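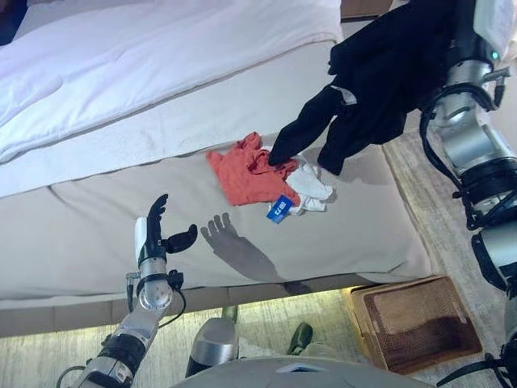 Sabina Šimko objects that a mattress warranty should run as long as the mattress is advertised to last, and that anything shorter amounts to an admission by the seller. I share her irritation but not her remedy. The length of the term is the least informative number on the sheet. The number that matters is the sag depth at which a claim is accepted, and most buyers never look for it.

Take two policies sold in Lellisdale last winter. Kasura covered its foam model for 27 months and accepted a claim at a shallow impression, measured with a straightedge and no load. Pistier covered a comparable model for 90 months but required an impression twice as deep, on an approved base, with the original label attached. A sleeper of ordinary weight would feel the second mattress fail long before the policy agreed that it had.

I went through 222 claim letters that owners had posted or sent to me. The most common ground for refusal was a stain. Stains have no bearing on spring fatigue, and I have yet to see a seller publish a test showing otherwise. Second was the base - slats spaced too far apart, or a center leg missing. That one is fair, provided the spacing is printed where a buyer can find it before paying. Vieira prints it on the outside of the carton. The others put it in a booklet packed under the plastic.

Fees are a separate matter. An inspection visit can cost up to a fifth of the purchase price, and it is not refunded if the claim fails.

My proposal is narrow. State the sag threshold next to the term, in the same type size, and drop the stain clause for structural claims. Sellers may then offer whatever term they like, and a short one with a low threshold would often be the better purchase.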